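3. Fieldwork: the herring supper and the hill procession

3.1 How I ended up in Diltdale

I should say up front that I came to the saint's day customs of Diltdale by accident. My plan was to write about bell inscriptions. I had a room above the bakery, a notebook full of Latin, and a letter of introduction to the parish office, and then in my first week Teresa Cieślak asked me if I was "here for the fish." I said I wasn't. She told me I'd come at the right time anyway, and would I like to see the list?

The list turned out to be a school exercise book with a blue cover, kept by the women who cook the herring supper on the eve of the feast. It goes back 98 years (with a gap of five years in the middle, when no supper was held). Every entry gives the number of barrels, the name of the house where the fish was soaked, and a line on the weather. I have now read the whole thing twice and I still find it gripping. The bell inscriptions are still waiting!

What follows is based on the exercise book, on 30 conversations I had between June and the end of the winter, and on my own notes from one supper and one procession. Most of the talks took place in kitchens. A few were in the parish hall, and one long one was in a parked van while we waited out the rain above Melov.

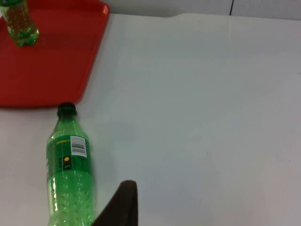 Figure 4. White tabletop with red tray.

3.2 The supper

The supper starts at six in the evening and it is loud. People who have moved away come back for it, and they sit by the street they grew up on, so a grandmother from the mill lane will have three generations of mill lane around her even if none of them has lived there for years. I was put with the upper village because my landlady is from there. When I wandered over to another table to ask a question I was sent back (kindly, but I was sent back).

The herring is soaked for two nights and served cold with onion, sour apple and a dark bread that the bakery makes only for that day. There is no meat. Older people told me that this was once a strict fast, and that the first meat was eaten after the procession had come down from the chapel. Jarosław Kwiatkowski remembered his grandfather hanging a ham in the doorway before leaving for the hill, so that it would be the first thing he saw when he got home. Younger people mostly just said that the supper is fish and always has been.

I had expected a blessing at the start, and I missed it completely, as it comes near the end. The priest walks in from the side door during the singing, says a short prayer over the leftover bread, and leaves. The bread is then torn up and carried home in pockets and handkerchiefs. Some families give a piece to the animals. Others keep it on a shelf until the next year's supper, and I saw two of these pieces, both hard as roof tile. One had been kept a good deal longer than a year, and its owner was a bit shy about it.

In the exercise book the bread is mentioned only eight times, and always when something had gone wrong with it: burned, late, short by a basket. I take this to mean that the bread was so ordinary a part of the evening that nobody thought to write it down. A written record kept by cooks tells you about trouble and about cost. If I had worked from the book alone, I would have told you that the bread was a rare extra. 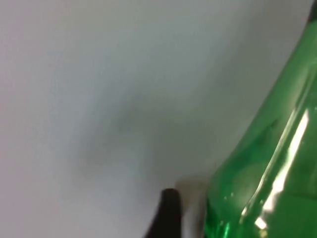 The singing deserves a paper of its own and I'm not the person to write it. I can't carry a tune and my transcriptions are poor. What I can say is that there are two songs that everyone treats as belonging to the supper, and that the words of the second one name the saint's horse, his cloak and his lantern in that order. The lantern is odd. I haven't found it in any of the printed lives of the saint that I checked, and the parish statue doesn't have one. The people of Melov, just over the ridge, sing nearly the same words with a bell where the lantern should be, and each village is sure the other one got it wrong.

3.3 The procession

The procession leaves before daylight, at five in the morning, and climbs to the chapel by the old cart road. It takes the long way. There is a shorter path, well kept and much gentler on the knees, and I asked again and again why it isn't used. I got four different answers, and I'll give them all, as I don't think any one of them should win.

The first was that the statue used to be carried on an ox cart, and the cart couldn't manage the short path. The second was that the long road passes the Malabanan house, where a family of that name has given hot milk to the walkers for as long as they've lived there. The third was that the short path crosses land that once belonged to Melov. The fourth came from a boy of maybe ten, who told me that the saint likes the view. I have a soft spot for that one.

People carry lanterns, which brings the song back in, of course. It would be easy to say that the song kept the memory of the walk, or that the walk gave the song its extra line. I went back and forth on this for months. Teresa Cieślak thinks the lantern got into the song from the procession, and her reasoning is good: the line scans badly, as if someone had squeezed it in, while the lines on the horse and the cloak sit easily on the tune. Jarosław Kwiatkowski thinks the bad fit is a sign of age and that smoother lines are the newer ones. They had this argument in front of me over coffee and neither gave an inch.

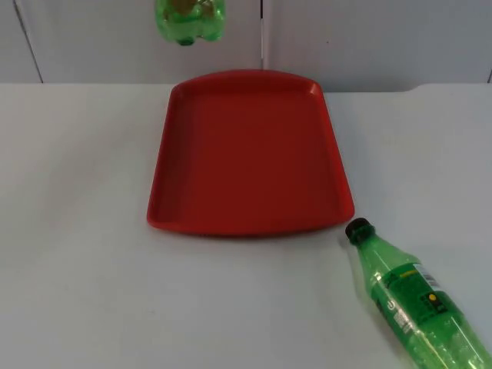 At the chapel there is a short mass, and then the statue is turned to face the valley. This turning is done by hand, by whoever is standing nearest, and it is the one moment when I saw people push a little to get closer. Touching the base is thought to be good for the chest and the lungs. A woman who had walked up from Ultell, the farthest of the hamlets, told me she comes for this and nothing else, and that she skips the supper every year because she can't stand herring.

I mention her because she doesn't fit the picture I'd been building, in which the supper and the procession were two halves of one event. For the families in the upper village they plainly are. For people in Ultell the hill comes first, and the supper is something that Diltdale does. The exercise book can't help here, as it stops at the washing up. The parish register notes the mass at the chapel, but it says nothing of who walked or from where.

So I have kept the two apart in the next section, where I compare the feast with the one in Melov, and I use "supper village" and "hill village" as rough labels for which part people named first when I asked them what the day was. They're my labels. When I tried them out on my landlady she laughed and went back to her onions.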